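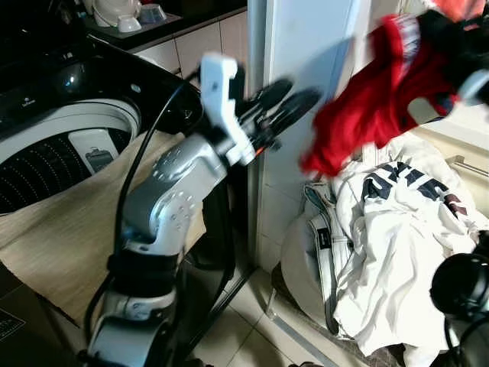
Filed under: Courts & Public Buildings > Inspection Reports

HAMADA COURTHOUSE, SAFETY WALK-THROUGH
Done by: Everett Lindgren
Date: 14 May 2005 (building closed, weekend crew only)
Marks: OK / FIX / RECHECK / NA

Did this in one go, top to bottom, comments typed up same night. Anything marked FIX has to be dealt with before the next jury trial. RECHECK means I couldn't get to it or didn't believe what I saw.

1. PUBLIC ENTRANCE AND SCREENING

1.1 Outer doors open fully, no wedges - FIX
Left door drags. You have to lift it. Wedge on the floor behind it, took it away, expect it back by Monday.

1.2 Walk-through detector powers up and passes test piece - OK
Beeped high and low. Did not beep at ankle height the first try, did the second. Leave as OK but test it again with shoes on.

1.3 Bag table clear, trays stacked - OK

1.4 Prohibited items sign readable from the line - FIX
Too small, and it's behind the plant. Move the plant.

1.5 Lockbox for surrendered items - OK
Key where it should be. Log is up to date but half the entries say "knife" and nothing else. Need a description and the owner's initials.

1.6 Wheelchair route around the detector - OK
Hand wand charged.

2. COURTROOM A (jury trials)

2.1 Duress button, bench - OK
Rang through to the front desk inside 7 seconds.

2.2 Duress button, clerk - FIX
Nothing. Pressed it three times. Jurnemeo panel shows the zone as healthy, so the panel is no help here. Call them out. Clerk to sit with the portable until its done.

2.3 Witness stand step and rail - FIX
Rail wobbles at the bottom bolt. Older witnesses lean all their weight on that rail. Tighten, then pull on it hard.

2.4 Witness microphone cable taped or covered - FIX
Runs right across where the witness turns. Tape has given up. Cable cover please, not more tape.

2.5 Screen for vulnerable witnesses - OK
Rolls, locks, stands straight. Checked from the defense table and from the gallery, both sides. Cannot see the witness chair from either. Can see feet from the end seat of the front row. Keep that seat empty when screen is in use.

2.6 Dock / custody seat bolted down - OK

2.7 Gallery aisle clear - OK
Extra chairs stacked at the back are fine where they are. Not fine if anyone sits in them. Max in the gallery is 50, posted on the door.

2.8 Exit sign lit on battery - RECHECK
Lit when I killed the circuit, dimmer after a few minutes. Want to see it run the full test.

3. COURTROOM B (hearings, traffic, small claims)

3.1 Duress buttons, both - OK

3.2 Side door to judge's corridor self-closes and latches - FIX
Closes, doesn't latch. Had this one in my notes last August as well. Same door, same latch, same comment. Somebody signed it off as fixed.

3.3 Water pitchers and glasses - OK
Plastic now. Good.

3.4 Carpet edge at counsel tables - FIX
Lifting on the prosecution side. Glue it or cut it.

4. JURY ROOM AND JURY CORRIDOR

4.1 Corridor separate from public and from witnesses - OK, with comment
It is seperate until the restrooms. Then it isn't. Jurors and witnesses still end up at the same drinking fountain on a break. Bailiff should walk them, every break, not just the first day.

4.2 Jury room door lock and indicator - OK

4.3 Window film - OK
Looked in from the parking lot. Can't make out anything.

4.4 Coffee maker cord and outlet - FIX
Cord is warm. Outlet plate cracked. Unplugged it. Jurors will complain, let them.

4.5 Nothing left from prior trial - FIX
Found a legal pad with writing on it in the drawer. Did not read it. Sealed it in an envelope, handed to the clerk's office tray. The room has to be swept after every verdict, drawers too. This one matters more than the coffee.

5. HOLDING AREA

5.1 Cell doors, locks, food slots - OK
Worked every one by hand.

5.2 Camera view covers benches - RECHECK
Picture was up on two monitors, third one just snow. Don't know yet if camera or monitor.

5.3 Ligature points - FIX
Coat hook in the attorney interview booth. Why is there a coat hook. Remove today. (Removed, screw holes need filling.)

5.4 Intercom to control - OK
Scratchy but I could understand every word.

5.5 Route to Courtroom A free of public - OK
Walked it twice. Freight elevator key switch is stiff.

5.6 First aid kit and gloves - FIX
Kit fine. Glove box empty. Its always the gloves.

6. EVIDENCE ROOM

6.1 Door, card reader, log - FIX
Fliltex reader logs the entry but not the exit. Asked for a printout, and it has people going in and never comeing out. Paper sign-out sheet on a clipboard until Fliltex sorts it.

6.2 Shelf load - RECHECK
Middle bay bows. Tag says 400 lb per shelf. Paper files on it now and I'd guess over, but did not weigh. Move the bottom boxes to the floor pallets for now.

6.3 Firearms cabinet locked, clear tags on all - OK

6.4 Drug locker venting - OK
Fan on. Filter changed per sticker.

6.5 Sprinkler heads clear 18 in. - FIX
Boxes up to the ceiling in the corner. Again.

7. CLERK'S OFFICE AND RECORDS

7.1 Counter glass - OK

7.2 Cash drawer and drop safe - OK
Not my area, only checked that the safe is bolted. It is.

7.3 Sealed files cabinet - FIX
Locked, key in the pen cup next to it. Spoke to the office about this by note.

7.4 Extension cords - FIX
Space heater on a power strip on another power strip.

8. FIRE AND EVACUATION

8.1 Extinguishers in date - OK
All but the basement one, swapped it while I was there.

8.2 Stair doors - OK

8.3 Assembly point sign - FIX
Still points at the old Flullalari lot, fenced off. Where are people meant to go? Suggest the church side.

8.4 Plan for moving custody cases in an alarm - RECHECK
Binder has the plan, binder's phone list is dead numbers. Update and resend.

COST NOTE
Quote in hand for the duress button, the Courtroom B latch and the rail is $2,090 all in. Doesn't include anything on the card reader, Fliltex says warranty, we will see.

ORDER OF WORK
Clerk duress button first
Courtroom B latch
Witness rail and mic cable
Evidence room, boxes down from sprinklers
Outlet in jury room
Rest as staff get to it

Copies: presiding judge, clerk, bailiff desk, maintenance.
Signed E. Lindgren

Added later: 5.2, it's the monitor. Spare in the basement, needs a power cord.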